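The Green Squares

Yiğit Ertürk said the squares had come out of his aunt's house in Brastanstead, and that anyone who knew glass would give him 400 for the larger one alone.

"Is it glass?" I said.

"Anyone who knew glass would know."

I have worked in clothing long enough to distrust a sentence like that. It's how people sell you a wool blend. I went on folding. I had the cream and the red things stacked already, and the rack behind me was as full as it had been in April, when Nermin Gündoğdu promised that half of it would be gone by summer. The green jacket with the white stripes was still on it. I had personally been told three times that someone was coming for that jacket.
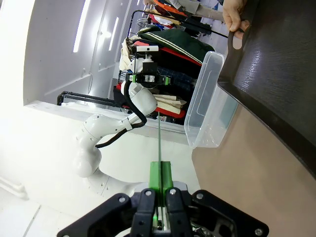
Vol. 20, p. 60

"Put them in the clear box," I said. "It's open."

"They'll scratch in the box."

"Then they're plastic."

He gave me the look his mother used to give the bus driver. Then he asked Nermin, who has never in her life turned down a story, and Nermin said she had an idea the family once supplied windows to the old Sadowski hotel. Had an idea! Ten minutes earlier she'd had an idea that the hotel burned down before any of us was born. I pointed out that both could be true and neither would put a price on two green squares.

"You don't want it to be worth anything," she said.

That stung a little, so I gave it some thought while I did up the buttons on a cardigan. I didn't mind if it was worth something. I minded being asked to feel it in advance. My cousin Perihan felt 300 in advance over a clock, and spent it, and the clock is still on her refrigerator telling her it's noon.

Narendra Tripathi came in around then in his light blue shirt, and Yiğit started over from the aunt. Narendra listened to all of it. He's a patient man, or else he's slow to get bored - I've never been able to settle which. When it was over he fetched a black tray, had the squares laid on it, and brought it to the table with both hands as if it held soup.

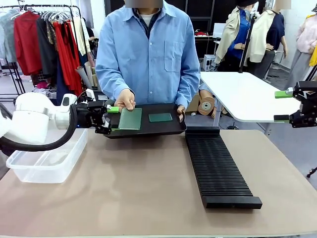 "Well?" said Yiğit.

"They're nice," Narendra said.

"Nice how?"

"They're green. The light goes through." He tipped his head. "I wouldn't have thought windows, though. Are there any more?"

There had been more, it came out. There had been a whole drawer of them, and the aunt had given the rest to a woman from Vamesstead who did crafts.

"Gave," I said.

"She didn't know what they were."

"And who told you what they were?"

He didn't answer that. Nermin said the woman from Vamesstead had always struck her as sharp, and that you'd be surprised what sharp people pick up for free. I said I would be surprised, yes. Narendra asked whether he could put the tray down now.

I took the striped jacket off its hanger, checked the pockets, and hung it up again.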